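Zastus Table Service Set

Tray, bowls, cups and cutlery for a light wooden table
Supplied by Wolska Catering Equipment

Overview
The Zastus set is sold for canteens, training kitchens and day rooms where food is served and cleared at one table. Items are supplied singly or as a boxed set. Colours differ by piece so that each can be sorted at the wash-up without reading a label.

Tray
Square, green plastic, raised sides. The base is a slightly lighter green than the rim. It takes a folded napkin laid flat, and spills stay within the sides. Trays are boxed in packs of 6.

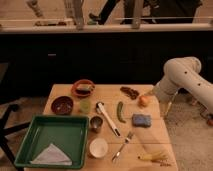 Trays from earlier orders (before May) have the same outside dimensions and may be mixed with current stock. Lids are not available.

Bowls and dishes
Round bowl, dark, glossy interior with specks. The specks are part of the finish.
Oval dish, red to orange-red. For cooked items or cut vegetables.
Round bowl, white, shallow. For sauces, peelings or small portions.

Cups
Translucent green, small. Order code ZA-10.
Metal, small, shiny interior. Order code ZA-11.

Cutlery and cleaning
Metal fork, sold in packs of 30. The blue rectangular sponge is a consumable – reorder separately. Rinse the sponge after use and store it away from food.

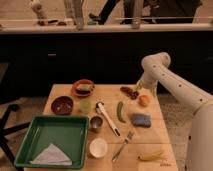
Ordering
Orders are taken by the Alvarado depot. Pieces may be returned unused within 30 days in the original box. Replacement bowls are matched by shape and colour, so quote both. For large orders or a mixed box, contact Maham Baloch in trade sales.

Page revised 31 July 2025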